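Search this site Enter keywords Search

PRESS RELEASE

Grillmont opens packing tables for customers in Burton

Burton, February 23, 2024. Grillmont, the shop for household goods and small furniture, announces that its packing room in Burton is now open to all customers. In this room a customer can put purchases in a bag with good order, protect the fragile pieces, and prepare a gift before going home. The use of the room is free of charge for every purchase, also for the small ones.

The idea came from the customers themselves. In the past year we received 200 written comments about our checkout area, and a large part of them spoke about the same problem. The counter is short, the next person is already waiting, and a glass or a lamp goes into the bag too fast. Many people told us that they stop in the parking lot and pack everything a second time in the trunk of the car.

The new room has 10 tables. They were supplied by Kovalchuk, a family workshop which makes furniture for shops and schools. The tables belong to the series Grikevby, with a top in light wood and legs in white metal. We asked for a simple table, high enough that a person can pack while standing, and wide enough for a bag and the things that must go inside it. A dark mat protects the wood and keeps the bag from sliding when it is being filled. 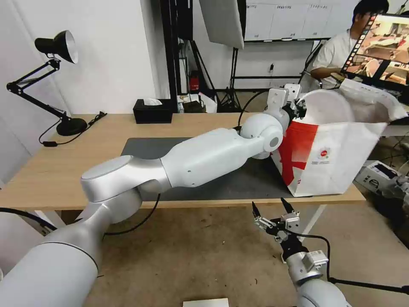 Each customer receives one shopping bag with the purchase, and more bags can be bought at the checkout. Paper for wrapping, string and cardboard dividers are available on a shelf beside the entrance. We kindly ask to take only what is needed for the goods of the same day.

For customers who have not much experience with packing, we prepared a short sheet with advice. The heavy and flat things go first, at the bottom of the bag. Plates travel better on their side than lying one on the other. A bag should be open completely before the first object goes in, and the handles should stay outside. When the bag is full, please lift it a little above the table to feel the weight. If it is too heavy for one hand, it is better to divide it in two.

"Packing is a small work, but it is the last thing a customer does in our shop, and we want that it is done with calm," says the management of Grillmont. "A cup that arrives broken at home is a sad end of a nice afternoon."

The room measures 17 meters in length and is situated on the ground floor, behind the lamp department. It can be reached without stairs. It is open during the same hours as the shop, and the last customers are asked to finish their packing at closing time.

In March, Grillmont will also offer free lessons in gift wrapping in the same room. Places are limited and a registration at the information desk is necessary. The dates will be displayed at the entrance of the shop.

Press contact: Grillmont, Press Office, Burton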